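Budget tips before you buy a two-arm cleaning rig. Price the hands seperately from the arms, and ask Cendach for spare fingers in the same quote. Leave 60 for brushes and sponges, they always get forgotten.

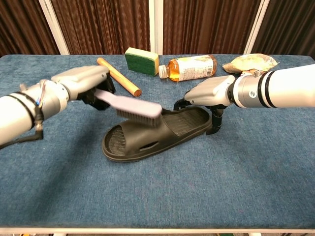

Trendeten Workshop Club – Household Jobs

Scrubbing a rubber slide takes both hands, one on the heel and one on the brush. So dont budget for a single arm. Cable ties too. Orders in by November, limit 1,529 all in.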